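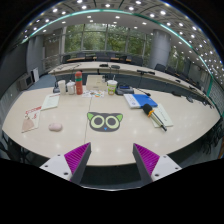 4.2 Personal items on shared tables

The rooms in the Pikanach building are booked by the hour, but most groups use them for much longer than a single meeting. In the logs for November we recorded 200 items left or placed on tables across seven rooms. Each item was put into one of four groups: drinks, paper, input devices and their mats, and everything else. An item counted once per booking, even if it moved during that booking. Laptops and phones were left out because people carried them in and out too often for the log to be reliable.

Drinks and paper together made up 70 percent of the items. Input devices were far fewer, but they were the group most often tied to one person. A cup could be anyone's, and participants said so. A mouse was nearly always described as belonging to somebody, even by people who could not name the owner.

The Trernitance room is a useful case. It has a large pale table with a curved edge and a thin dark seam running across part of the top. The mouse mat logged there was dark grey and shaped like a cat's head, with bright green ears, large ringed eyes and a small blue nose. The mouse was pink and quite plain. Neither looked like office supply stock, and in the interviews people from other groups called them "hers" or "theirs" without being asked about ownership. 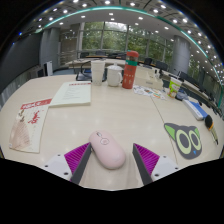 Where an item was put on the table also mattered. Drink containers tended to end up along the far edge, away from the working area. In Figure 3 a tall pale cup, a white lidded container and a tall red bottle with a green band are at the back of the table in this way. Participants gave two reasons for it. One was fear of spills near paper or equipment. The other was that the back of the table was seen as a kind of shelf, where things could stay without being in anyone's way. Ochoa, the larger room on the same floor, has a side cabinet, and there the back of the table was mostly clear.

Paper was handled differently. Leaflets and booklets were pushed to the side and usually lay at an angle, as on the left of the same table. They were seldom stacked. When we asked whose paper it was, the most common answer was that it had been there already. Several participants had sat beside the same leaflet in more than one booking and had not picked it up or read it. One said she would feel rude throwing it out, and another said he had assumed it was part of the room.

We had expected that paper would be cleared at the end of the day along with the cups. The evening log does not support this. Cups were cleared in most rooms, but paper was often moved a short way and left. 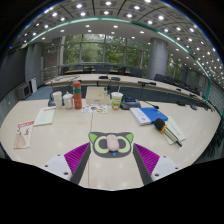 The position of a mat seemed to mark a seat more strongly than any other item. With a mat set down near the table edge, later arrivals chose a different place even when the chair was empty. A mouse without a mat had a weaker effect. People slid it aside, sometimes with an apology to the rest of the room. With the mouse resting on its mat, the pair was read as one thing and was seldom touched. The mats in the other rooms were plain rectangles, and we do not have enough cases to say whether the shape or colour of a mat changes how people treat it. It may simply make the mat easier to remember from one booking to the next.

Coding was done in Drastico by the first author and checked by Thenmozhi Pai, who had not taken part in the interviews. Disagreements were mostly over the fourth group. A box on a table might hold food, supplies or samples, and from the log entry alone we could not tell which. Those entries were kept under "everything else" and are not used in the comparison of rooms in Section 4.3. A second problem was the fixed microphones. We treated these as part of the room's fittings, along with the screens, although some participants moved them to make space for their cups. Where a microphone had been moved, this was written in the notes column and does not appear in the item totals.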